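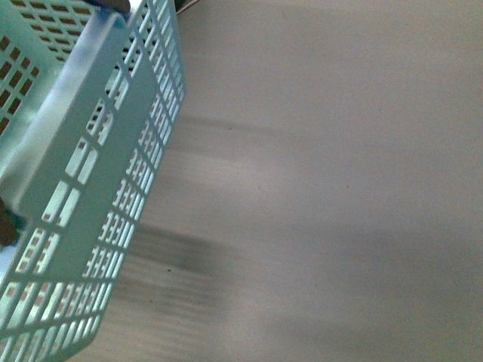

Is a moulded plastic basket good enough for everyday washing, or should you pay more for cane or canvas?

Moulded plastic is good enough for most homes, provided the rim is solid and the holes go well down the sides. I have used the Rurnetti open-weave basket for washing since June and would buy it again in the larger size, with a couple of complaints I'll get to.

I bought mine in the pale green at Fondcombe, where it was on the bottom shelf with the buckets. It also comes in white and a grey that looked a bit grubby under the shop lights. The green is lighter than the label suggests, closer to mint, and in a dim laundry it can pass for off-white. If you are trying to match towels or a bathroom colour, take one over to the window before you pay.

What it replaced

For years we had a cane hamper with a cotton liner. It looked nice in the hallway and was a nuisance everywhere else. The liner had to be washed, the cane snagged anything knitted, and the base went soft after one winter beside the back door. Before that there was a collapsible basket with rubber sides which folded up when I wanted it to and also when I didn't, usually on the steps.

So I wanted something rigid, washable and cheap enough to leave outside under the line without worrying about it.

The rim

Look at this first on any plastic basket. On the Rurnetti it is a wide, plain band with no holes in it, and it makes a big difference when you are carrying wet sheets. Thin rims dig into your fingers. This one spreads the load, and you can grab it anywhere along the side if you are coming through a door at an awkward angle.

It does flex. With a full load of wet towels the long sides bow outwards a little when I lift, and I put one hand under the base on the way down the back steps. My neighbour Svend Hauksdóttir has the same basket and carries hers on one hip, which takes the strain off the sides. I've since started doing the same.

The finish on the band is smooth and slightly glossy. It wipes clean with a damp cloth. It is also a bit slippery if you have fabric softener on your hands.

The holes

The walls are covered in small rectangular slots in a regular grid, and they continue around the rounded corners. Air gets through well. Damp tea towels left in it overnight didn't have that sour smell in the morning, which they always did in the lined hamper.

The slots are small enough that socks stay put. Bra hooks are another matter and will catch if you pull things out in a hurry. Thin straps and drawstrings work their way through as well, so I do up hooks and tuck cords in before loading. Pegs stay in unless they are the tiny craft sort.

The edges of the openings are clean on mine. I ran an old pair of tights around the inside to check and didn't get a single pull. Roksolana Pasichnyk, who bought two in white, had a rough bit of moulding near the base of one and took it off with a nail file in a minute or so. She didn't bother returning it.

Cleaning

Easy on the flat parts, tedious on the rest. Lint collects on the ribs between the slots and dries there. I tried a cloth, then an old toothbrush, and finally took the whole thing out on the grass and turned the hose on it, which worked best. Once a month is enough. If you have a dog that sheds, expect to do it more often.

Sun

Ours lives in the laundry and goes outside for an hour or two at a time. I haven't noticed any fading or brittleness so far, but one season isn't much of a test. Cheap plastic left out all summer usually goes chalky and then cracks at the corners, and I'd be surprised if this was immune. Bring it in.

Compared with the Stevemel

The Stevemel is the other one you'll see in most shops. It is deeper, with proper cut-out handles at each end, and it's more comfortable for a long carry. The handles have a sharp seam on the underside, though, and the sides are solid for the bottom third, so anything damp sits in its own puddle. For dry, folded clothes I would pick the Stevemel. For wet washing, the Rurnetti.

Other uses

It has done a turn as a toy basket when my nephew stayed, and on Wednesday I used it to bring in lemons. It rinses out fine after garden jobs, but I'd keep a separate one for that. Soil gets into the corners and you don't want it on pillowcases.

Complaints

The price sticker was stuck across the slots and came off in shreds. Eucalyptus oil got rid of the last of the glue. Two baskets nested together jam if you press them down, and you need a second person to get them apart.

The size is my main gripe. The standard one holds a single load comfortably. A queen doona cover and two sheets fill it to the rim, and then the pillowcases have to ride on top. The large was only a few dollars more and I should have bought it.

Rating: four out of five. Buy the large if your shelf will take it, and check the inside edges with your hand before you leave the shop.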